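Open day at the Woser paper mill, Enmont

I visited the mill on the Monday of its open week in June. The entrance was free, but one had to register, and all 400 places for the morning were taken. I came on foot from the station and I was too early, so I walked a little in the streets.

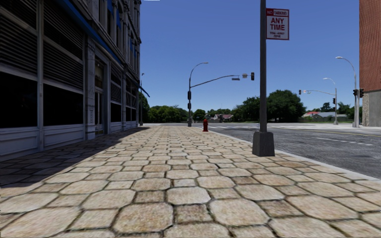
Blue trim and dark windows along the sidewalk, Enmont.

The tour takes two hours and has 4 stops. First we saw the pulp tanks, where the smell is strong — a bit like wet bread. Then came the big Hokano machine, which makes 2,000 meters of paper in one minute. We got ear plugs and the guide used small cards with text, so I could follow everything. I liked the cutting hall most. A sheet from there was given to each visitor, still warm.

For lunch I ate soup at the Leclerc canteen, which is open to guests until 2 p.m. The bread was very good. After this I went back through the center.

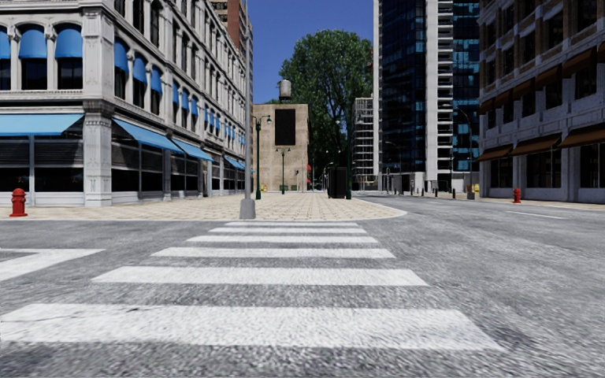
Practical information

Wear closed shoes, they do not let you in with sandals. Bags must stay in the lockers — bring a coin. The last tour starts at 3 p.m. and the shop closes at the same time, so buy your notebooks before.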